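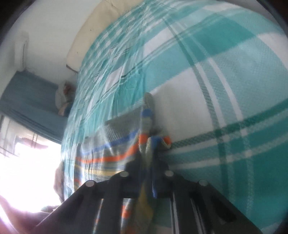

October, Magesa bench notes, 14:00

Picked up the tracking dropouts again. SLAM on the Rorumbridge set loses pose when the cloth fills most of the view. Plaid gives plenty of corners, but they repeat, so the matcher pairs one check with its neighbor and the pose jumps sideways by one stripe. Worst on 89 and 248, both striped cloth over plaid.

Tried:
- ratio test tightened from the default. Fewer bad matches, but too few left in the close part.
- masking the gripper with the Pikbridge mask. Helped. The old mask missed the side arms.
- clipping overexposed pixels before feature extraction. No change on 89, small gain on 248.
- IMU weight up by a factor of 2. Jump gone on 248, still there on 89.

Keeping the mask and the IMU weight, dropping the other two. Config is in the Teltovville branch, not merged.

To do: rerun all 14 failed episodes overnight. Check time offset on 89 before touching the matcher again. Grasp width labels not looked at yet.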